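Minutes, Dorkgate Neighbourhood Centre, February 11, 2026

Present: Odette Hoarau (chair), Kittipong Srisuk, Fumiko Ueda. Apologies: Themba Makhubela.

1. Hall roof. Kittipong has received the quote from Renaud, $2000. It was agreed to accept it.

2. Office computer. Fumiko asked for $300 for parts. Approved.
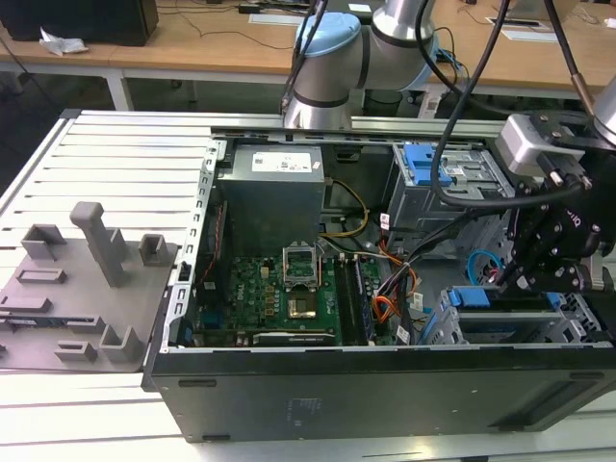 Item 2: computer tower with the side panel removed

3. Autumn fair. It will be held in April. Odette will colour the posters and print 900 flyers.

Meeting closed.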